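List home | Archive | By thread | By date | Next message | Previous message | Post | Help

Print this message | E-mail this message

Solent Home Laundry and Mending List
February 13, 2018
Subject: Re: Thin knit shirts coming out twisted

Hello all,

I said before Christmas that I would write up what I do with thin knit tops, and the message quoted here has pushed me into it.

> I have four short-sleeved tops in the same thin knit, bought in October,
> and every one of them has gone the same way. The side seams have walked
> round to the front and the bottom hem has gone wavy. They are washed at
> 40 with everything else, spun hard and put on the airer straight from
> the machine. My old Skasero tops never did this and I have had those
> for years. Is it the drying or the washing, and can I get them back to
> straight? I have tried ironing the hem and it looked fine for an hour.
>
> I also fold them in thirds the way the shop does and they slide about
> in the drawer. I would be glad to know what others do.

There are two separate things going on, I think, and ironing will only help with one of them.

The seams first. If the side seam comes round to the front after a few washes, the fabric was very likely cut a little off the straight when the shirt was made. The knit relaxes in the water and goes back to where it wanted to be, and the seam goes with it. You can't undo that fully. Lay the damp shirt on a table, hold the shoulder seams still with one hand and ease the bottom back round with the other, then leave it flat until it is dry. It will hold until the next wash. I have one Trakow top that I do this with every time and I have stopped minding.

The hem is a different matter and I would blame the spin and the airer. A thin knit hem stretches very easily when it is heavy with water, and if it is then pegged or hung by the hem it dries in that shape. I dropped my spin speed for knits and stopped pegging by the hem, and of the newer tops only one has gone wavy.

What I do now, in order:

Wash inside out, in a net bag if there is anything with hooks or a zip in the load. I use 30 for the thin ones. 40 has not hurt the colour of mine but the shape does seem to last longer at 30.

Take them out as soon as the machine stops. Tops left in the drum overnight come out roped together, and the ropes leave marks that need a proper iron.

Give each one a shake from the shoulders, two or three good ones. Then one shake from the bottom, holding the side seams and not the hem itself.

Dry over a rail with the fold under the arms, or flat on a towel if there is room. Coat hangers are all right for heavier cotton but on thin knits they leave points in the shoulders. The Fragkou hangers with the padded ends were recommended on here last year, and they are better, but I can still see where they have been.

If the hem has already gone wavy, wet just the bottom few inches, lay it flat, push it together with your fingers until it is the width it ought to be, and press it through a cloth with the iron held down and lifted. Don't slide the iron along. Sliding is what stretches it, and I expect that is why yours looked fine for an hour.

On folding. Thirds is fine for a stiff T-shirt. With the thin ones I fold in half down the front so the sleeves lie on top of each other, fold the sleeves back over the body, then fold up from the bottom twice. The twice matters, as a third fold makes a lump and that is when they start to slide. Stand them on edge in the drawer and keep it fairly full. My drawer is 67 centimetres across and I put a strip of card down the middle, which stops the front row falling into the back one.

Before folding it is worth sorting out the twist on the table. A thin top picked up out of a heap nearly always has its lower end wound round on itself, and if you fold over that you will find it again as a hard crease when you come to wear it. Find both shoulder seams, put them side by side on the table, and work down from there. Going in from the bottom takes twice as long.
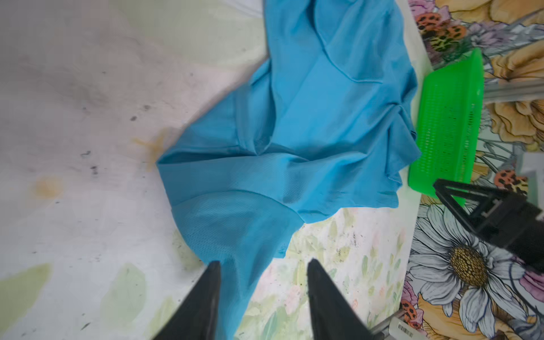 FOLDING AND SORTING

A light blue top in that state, wrinkled all over and with the bottom end gone into a twisted strip, is what I mean by starting at the seams. The hem has layered over itself several times, so pulling at the hem would not tell you much about which way round the thing is. The pale seam line across the upper part is a much better place to begin. I would open the cloth out on either side of a seam like that until I knew what it belonged to, and leave the twisted end until last.

A tablecloth is good to work on, by the way. Thin knits skate about on a bare polished table and you end up chasing them. A cloth with a bit of grip keeps the first sleeve where you put it while you deal with the second. If yours has a pattern with straight lines in it, so much the better, as you can line the side seam up with one of them.

For baskets, I would use a plastic one over wicker for anything in a fine knit. Wicker catches. I lost a good grey top to a broken end of cane, and the ladder ran from the armhole nearly to the hem. Bright green or any other strong colour will do, and it does at least show up a stray white sock in the bottom.

Two questions of my own, if anyone has time. Has anybody managed to mend a small pull in a fine knit without it showing on the right side? I have tried drawing the loop through to the back with a needle and it puckers. And does anyone still have the instruction sheet for the older Skasero airer? Mine has lost the page about adjusting the lower rail and it now sits slightly down on the left.

I will try the wet-hem method on a thicker cotton before the end of the month and post what happens.

Regards to all on the list

Reply to list | Reply to sender | Next in thread | Back to top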